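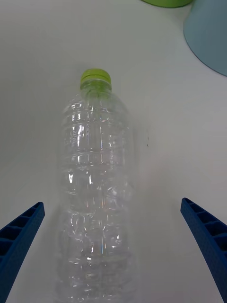 The water in Purndale tastes of pennies, according to one reader who wrote to us after our spring piece on village wells, and she would like it known that she means this as praise. She grew up on it, moved away to a town where the tap water tasted of swimming baths, and has been trying to describe the difference to her children ever since. They think she is making it up.

I don't think she is. I have spent a good part of this year going from kitchen to kitchen with a glass in my hand, asking people what their water tastes like, and I have yet to meet anyone without an opinion. Some of them had never said it out loud before. You ask, and there's a little pause while they go to the sink and run it for a moment (everyone runs it for a moment, it seems to be as natural as wiping your feet), and then they take a sip and look at the ceiling. Chalk, they say. Or stones. One man said his tasted of the inside of a flask, and his wife, from the next room, called out that it tasted of nothing and never had.

I began in Purndale because of that letter, and because the bus stops there. It sits on limestone, and you can tell as much before you have drunk a drop. The kettles are furred up like old slippers. The glasses in the café have a bloom on them that no amount of polishing will shift, and soap won't lather properly, so that washing your hands at the public lavatories feels like rubbing them with a candle. The tea, though! Hard water makes a strange cup of tea if you're not used to it, with a skin on the top that catches the light, and the first time I had one I thought the milk had gone off. By the third I was rather fond of it. The woman who runs the café told me that visitors send theirs back and that she has given up arguing and simply makes them another one, from the same kettle, which they always drink.

The hardness comes from the ground, of course. Rain is soft when it falls, and it picks up whatever it passes through on the way down, so that a glass of water is really a record of where it has been. In chalk and limestone country it gathers calcium and a bit of magnesium. Over peat it comes down the colour of weak tea, and over granite it picks up hardly anything at all. People who study these things can look at the minerals in a sample and make a good guess at the rock beneath. The rest of us only know that our hair goes flat on holiday.

Mine certainly did in Wistside, where I went next. It is a good two hours from Purndale by road, up on the moor side, and the water there is so soft that you can't rinse the shampoo out. I stood under the shower at the guest house for a very long time, convinced that I was still covered in the stuff, until my landlady knocked on the door to ask whether I was all right. She had heard the pump going. She told me over breakfast that all her guests do it, that you simply have to decide you are clean and get out.

Wistside people are proud of their water in a quiet sort of way. They take it with them. I met a couple who fill 8 bottles at the kitchen tap before they go to visit their daughter in the south, and who would sooner leave a suitcase behind. They use whatever bottles come to hand and have done it for years, and the daughter, I'm told, pretends to be embarrassed and then hides one at the back of the fridge for herself. They say it is for the tea. I asked whether it could really make so much difference and was made a cup there and then, dark and bright and with no skin on it whatever, and I'm sorry to say to my friends in Purndale that it was very good indeed.

You will have noticed that tea keeps coming into this. I did try to keep it out. I asked people to think about the water by itself, cold, from a glass, and they'd do as I asked for a minute or two and then drift back to the kettle. I suppose that's where most of us meet our water properly. Plain, we drink it half asleep, or with a tablet, or standing up at the sink after cutting the grass, and we aren't really paying attention.

It was to make people pay attention that the Chidiac tasting room was set up, in what used to be a saddler's, on the road between the two. I had expected something rather grand and was glad to be wrong. There is a long table, a row of jugs with numbers on, a plate of dry biscuits and a notice asking you not to wear scent. It opens on a Friday evening and you have to book. You are given small glasses of water at room temperature, because cold numbs the tongue and hides all sorts of things, and you are asked to write down a word or two about each one before anyone is allowed to talk.

I was hopeless at it. My notes from the first round say "wet", "wet, nicer" and "bath?". But there were 10 of us at the table, and when the words were read out a funny thing happened, which was that several people had put down the same ones without conferring. Everybody had the hard water down as heavy, or round, or thick, though it poured just like the others. The soft one was thin or sharp, and one person had written "lonely", which got a laugh, and then when we went back and tasted it again there was a good deal of nodding.

The last jug was the one almost all of us liked best. It had come from an ordinary tap in the same building, filled that afternoon and left to stand with a saucer over the top. A good deal of what people dislike in tap water is the chlorine, and a lot of that will go off by itself if you leave the jug alone for a few hours. I have kept one in the fridge ever since, and I'm a little cross at how many years I spent not doing it.

My last stop was Trostireck, which I had been told about by three separate people, all of whom lowered their voices. There is a spring there, halfway up a lane that turns into a stream whenever it rains, with a stone trough and a spout worn smooth on one side. It used to supply the whole village. The mains came eventually, and the spring was left to the sheep and to anyone who cared to walk up with a can. A notice now says that the water is not tested and shouldn't be drunk, and I must be responsible and pass that on. The oldest lady I spoke to in Trostireck is 104 and drank from it every day until she was married. She remembers carrying it home with a wooden hoop held round her, to keep the pails from knocking at her legs, and she remembers that in February the spout would grow a beard of ice and the children were sent up to break it off.

I asked her what it tasted of. She thought about this for so long that I wondered if she had dropped off. Then she said it tasted cold, and that the water in the tap was never cold in the same way, even in winter, even if you ran it and ran it.

I walked up to the trough afterwards, in the rain, and stood there getting wetter than I'd meant to. I didn't drink any – I had read the notice, and there were a great many sheep – but I did hold my hand under the spout until it ached. Then I went back down to the bus shelter, where there was a leak in the roof and 40 minutes to wait, and had what was left of my Wistside tea.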